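Test du Drinton à deux bras : ranger des couverts, ce n'est pas encore gagné

Le Drinton est un ensemble de deux bras de table vendu pour les petites tâches répétitives : trier, ranger, passer un objet d'une main à l'autre. Je l'ai gardé à l'atelier pendant 15 jours, avec une question simple : est-ce qu'une machine de ce genre peut aujourd'hui nous débarrasser d'une corvée ?

L'installation prend une bonne matinée. Il faut fixer les bras, passer les câbles, puis régler la hauteur des pinces. La notice, traduite trop vite, saute une étape du calibrage et j'ai dû appeler le support. Yolanda Bustamante m'a rappelé le vendredi et le problème a été réglé en 16 minutes.

Pour les essais, j'ai choisi le rangement de petites cuillères dans un bac à compartiments. C'est un travail qu'un enfant fait sans y penser. J'ai couvert le plateau de papier brun, qui limite les reflets et évite de rayer la table.
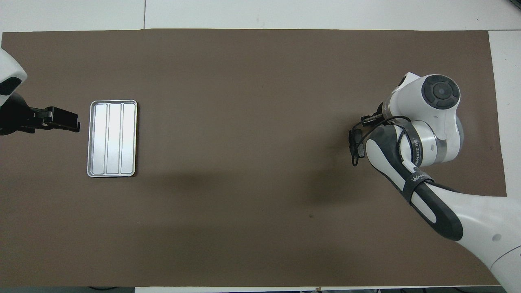 Sur 400 prises, réparties sur plusieurs jours, la plupart se terminent correctement quand la cuillère est posée bien à plat et isolée. Dès que deux pièces se chevauchent, le bras hésite, recommence, et finit parfois par pousser le tout hors de portée. Le passage d'une pince à l'autre fonctionne mieux que je ne le pensais, mais il est lent. À la main, je vide le même tas pendant que la machine en est à sa troisième cuillère.

Les bacs en métal posent un autre souci. Selon l'heure et la lumière, le logiciel place mal le bord des compartiments et la pince vient buter dessus. Avec un bac en plastique mat, les erreurs diminuent nettement.

Ma collègue Athina Kyriakidis, qui avait essayé le Balov l'hiver dernier, trouve le Drinton plus précis et moins bruyant. Je suis d'accord pour le bruit — on peut téléphoner à côté. Pour la précision, je n'ai pas assez pratiqué le Balov pour trancher.

Côté entretien, rien à signaler, sinon les patins des pinces, qui s'encrassent vite et qu'il faut essuyer chaque soir.

À la maison, je ne le conseille pas : trop cher, trop encombrant, et il faut rester à côté. Dans un atelier où les pièces arrivent toujours dans le même sens, il peut rendre service, à condition d'accepter sa lenteur. Ma note : 2 sur 5. Je referai l'essai avec la mise à jour du logiciel promise pour janvier.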